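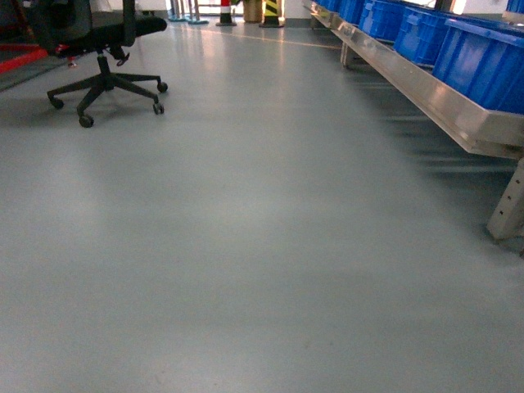
Siham Awwad asked us yesterday why her payout was held for a second month when her account shows no violation. She writes that she has sent in the same identity papers three times and received the same form letter each time. We are answering in public, as many creators have raised the same concern.

1/ Sendura changed its payment partner in July. The new partner requires a fresh age and identity check for every creator who sells subscription content marked as adult. The check applies to long-standing accounts as well as new ones.

2/ The number of accounts placed on hold was 644. Of these, 588 have been cleared and paid in full. The accounts that remain on hold are being reviewed by hand.

3/ A hold is not a finding against the creator. Subscriptions continue to renew, earnings continue to be recorded, and no content has been removed under this review.
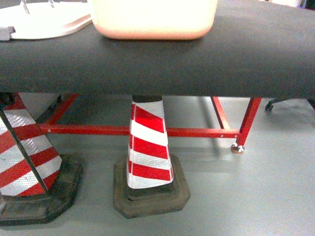 4/ Most of the remaining cases concern a difference between the legal name on the papers and the name on the bank account. Creators who have married, changed their name or bank through a company may upload one extra document on the Payouts page. Please do not open a new account, as this restarts the review.

5/ We accept that our letters were unclear. The form letter did not say which document had been refused or why. A revised letter is now in use and names the document in question.

6/ Khalil Bataineh asked whether co-performers must also be checked. Yes. Anyone who appears in paid content must have a signed release and proof of age on file. Releases already accepted under the old partner remain valid.

7/ Identity papers are held apart from public profiles. Legal names are not shown to subscribers, and support staff cannot search by them. 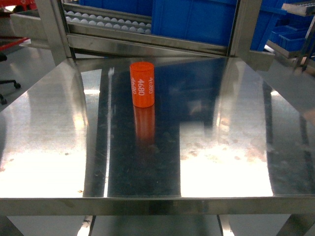
Sendura Creator Relations, Sadthorpe office

8/ Creators with a balance above $3,000 may ask for a partial advance while their review is open. Requests go through the Payouts page and are answered by Tamsin Tomoana's team.

9/ Appeals are read by a person who did not take part in the first decision. The appeal form closes at 9 p.m. on the last day of the month and reopens the next morning.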